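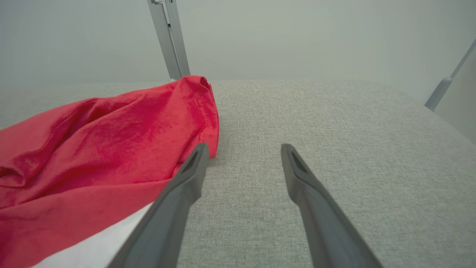
Afonso Leitão told me I should just throw the sourdough starter out and buy bread like a normal person, and I have been thinking about that for a whole day now.

So fine, bread thread. I've had this starter since November and I want to talk about it with people who don't sigh at me.

It lives in an old Kustwood jar with no lid (I lost the lid in the move) and a coffee filter over the top held on with a hair tie. Very professional setup!

For the first month I followed the Karholm method, where you throw away most of it every morning and feed it again. Do you know how much flour that is?? I was going through bags. I started hiding the empties under the other recycling so I wouldn't have to have a conversation about it.

Now I keep 37 grams. Yes, that's a weird number. It's what was left in the jar one night when I was too tired to measure, I fed it anyway, and the loaf was the best one I'd made. I haven't touched the number since and I'm not going to.

My loaf, for anyone who asked (two of you asked, thank you, I love you both): 906 grams of dough total, which fits my pot with a little room on top. Mix it after dinner, fold it a few times while you watch something, fridge overnight, bake in the morning.

The flour question. I was a Flevitz person for years and then the store by me stopped carrying it, so I switched to Ortuño, the stone-ground one in the paper sack. It drinks so much water! My first dough with it was like trying to fold a towel. Add more than you think, wait, then add a splash more.

Someone's going to say you have to weigh the water. I do weigh the water. I also add the splash. Both things happen in my kitchen.

Also my oven runs hot on the left side so every loaf has one cheek darker than the other. I turn the pot halfway and it still does it. I've started to think of that end as the good end, and I cut it first while it's still too warm, and yes I know you're supposed to wait an hour.

What I still can't get is the ear, that big crispy flap everybody has in their pictures. I've tried a razor blade, a steak knife and the kitchen scissors. Scissors give you a hedgehog. Cute, but I want the flap. If you have a trick please tell me, and please don't say "tension" because I've been told tension and I don't know what my hands are supposed to do with that.

Oh, and discard crackers: spread it thin, tons of salt, sesame if you've got it, bake until the edges go brown. I ate a full tray on February's coldest night and called it dinner.

Anyway Afonso is coming over this weekend and I'm putting the dark end on his plate. Feeding the jar now, will post the crumb tomorrow if it's not embarrassing.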